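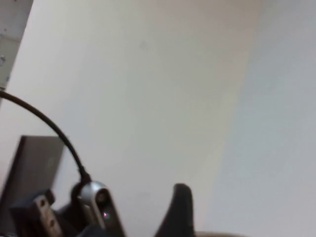
Halina Sikora wrote in to ask whether you can wash matt emulsion at all, as her last go with a wet sponge left a shiny patch worse than the mark. Same question most months, in one form or another, so it gets a page.

Marks on a matt off-white wall: cleaning first, touching up second
October 29, 2020, by Oleksandra Semeniuk

Short version for Halina — yes, gently, and stop early. Long version follows.

Look before you wet anything

Half the marks people want gone are shadow. A pale wall goes cream where the light is warm and grey where it isn't, and there's a soft band between the two that looks exactly like dirt if you've just had a coffee and are in a cleaning mood. The wall at the top of the page does it: cream to beige on the left, greyer on the right, plus one faint darker spot in the upper middle that you have to hunt for. The grey side wants leaving alone. The spot is the job.

To check: stand where you normally stand, then close up, then side-on with a torch held flat to the wall. Shadow moves when the torch moves. A mark stays put. If you lose it completely side-on it's sitting in the colour and hasn't got any thickness, so a wash might do it. If it throws a tiny shadow there's something stuck on, or a dent, see further down.

Put a bit of low-tack tape below it. You will lose it otherwise. I do, every time.

What you need

Soft dry brush or a clean duster
Two white cotton cloths, old pillowcase is ideal
Bucket, lukewarm water
Washing up liquid, a few drops
White pencil rubber
Small pot of the right paint, if it comes to that
Mini roller with short pile, same

No coloured cloths. No scouring pads. I've tried the Porkance melamine block and on silk or eggshell it's fine. On matt it polishes, and that's probably Halina's shiny patch. Keep it for skirting boards.

Step 1. Dust

Top to bottom, whole width of the wall if you can be bothered, a good arm's length round the mark if you can't. Wet dust turns into grey streaks. Do the top of the door frame while you're up there, it drops bits.

Step 2. Rubber

Dry pencil rubber, small circles, hardly any pressure. Scuffs and pencil often go at this point. Brush off the crumbs and look again from where you normally stand. Gone? Finish there, put the kettle on.

Step 3. Wash

Try somewhere hidden first, behind a door or low down behind the sofa. Let it dry right through before you judge it. Damp matt always looks darker.

Then cloth in the bucket, wrung out hard, harder than that. Dab the mark. Don't scrub it. Work outwards past the edge so you don't leave a neat clean circle, which is every bit as annoying as the mark was. Second cloth, plain water, same again. Pat dry.

Leave it 8 hours. Overnight, basically. Do not go back after ten minutes and have another rub, that's how the surface goes.

Any colour coming off on the cloth means stop. That's the paint itself. Go to touching up.

Greasy marks

Hand height, near switches and doors. Same wash with a drop more washing up liquid, but leave the cloth pressed on while you count to twenty, then dab. Twice at most. If there's still a shadow of grease after that it will come through new emulsion too, so it wants a dab of stain block before any paint goes near it. I use the Makowska one in the small tin. Smells awful, window open.

Dents and stuck bits

Stuck bits: plastic scraper, flat to the wall, push don't dig. Dents: fine filler on a fingertip, wipe level, leave to dry, very light rub with fine paper. Filler drinks paint and dries flatter than everything round it, so give it a thin coat of emulsion let down with a splash of water before the proper one.

Touching up

Where it goes wrong for most people. Off-white is harder than a strong colour, there are dozens and they all look the same on the lid. Check the number and not just the name. Ours is Hisemora matt, 2185, and the next one along in the range is 3330, which I bought by mistake in March and didn't spot until it had dried yellow on the landing. Write the number inside a cupboard door with the date.

Stir the pot for 5 full minutes. Old paint especially. The stuff that makes it matt sinks to the bottom and if you skip this you get a sheen.

Then:

Barely load the roller, work most of it off on card
Start in the middle of the spot, roll out past it, lifting as you go
Feather the edge with what is left, no reloading
Walk away
Second thin coat next day only if it needs it

A brush leaves brush marks, use one only for something the size of a pea and stipple with the tip.

Check the result in daylight and then again in the evening with the lamps on. A patch can vanish in one and shout in the other. If it shouts in both, sorry, you're painting the wall corner to corner. Corner to corner is far less work than it sounds, and the change of plane hides the join. Two walls meeting never look the same shade anyway, even out of the same tin.

If the shiny patch is already there

Halina, this bit's yours. Washing won't bring matt back. Wipe it down, let it dry, rub over very lightly with fine paper so the new coat grips, then touch up as above with a wide feather. One coat might do. If the patch is bigger than a dinner plate I'd go straight to the whole wall and save myself the bother.

Also, if you're repainting anyway, the Mivetetti wipeable matt took a damp cloth well in our hall. A touch more sheen than ordinary matt side-on. I can live with it, my sister can't.

Will add somthing on crayon when I get a minute.

Related
Filling hairline cracks above a door
Cutting in without tape
How to store half a tin of emulsion
Getting scuffs off skirting boards
Which roller sleeve for which wall

Questions and corrections to Oleksandra via the contact page | © 2020 Oleksandra Semeniuk | Back to top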